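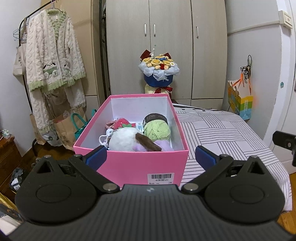 Pink box with a barcode label on the front, open, near the edge of a bed.

Wivik

A home inventory in plain text files

Wivik is a small command line program which keeps a list of the things in your home and tells you in which box, drawer or shelf they are. I wrote it before moving to Jodetcombe, when I had to fill in an insurance form and could not remember what I owned. It needs no account and no network. All data stays in one folder which you can copy to a USB stick.

Status

Version 2 was released on Feb 26, 2022. I use it every week at home. The file format will not change before the next big version, but the names of some commands may still change.

Installing

You need Python 3. Unpack the archive anywhere in your home folder and run:

python wivik.py init

This makes a folder called inventory with two files inside, places.txt and items.txt. If the folder already exists, the program stops and does not touch it.

Places

A place is anything that can hold something else. Places can be inside other places, for example:

flat / bedroom / wardrobe / top shelf / hat box

The name of one place can be up to 30 characters long. Spaces and accents are allowed, the slash is not. If you move a place, everything in it moves too, so for a box which goes to the garage you only type one line:

wivik move "hat box" garage

Items

Each item takes one line in items.txt, with 12 fields separated by tabs. Only the name and the place are required. The others are colour, maker, barcode, quantity, date bought, price, currency, warranty end, lent to, and note. Leave a field empty if you do not know it, but keep the tab.

Barcodes are stored as text. Please do not open the file in a spreadsheet and save it again – the zeros at the start will be lost, and I have no way to bring them back. Names can be in any script. I tested search with Chinese, Polish and Greek names and it works, but sorting is by character code and the order may look strange to you.

Commands

wivik add – asks for each field and writes the line
wivik find WORD – searches name, maker, barcode and note
wivik where NAME – prints the full path of the place
wivik lent – lists everything that is with another person
wivik report – writes a list with prices for the insurer

Importing from Tjoa

If you used the older program Tjoa, export your list as tab separated text and run wivik import. Tjoa had no places inside places, so every item arrives in a place called unsorted. I had over 100 items there and sorted them in one evening.

Known problems

Two places with the same name confuse the move command. Write the full path in this case.

The report adds prices in different currencies as if they were the same. I plan to repair this in June.

On Windows the old console shows accents wrongly. The file itself is correct.

Licence

MIT. The icon set comes from Driltitz and has its own licence, see icons/LICENCE.txt.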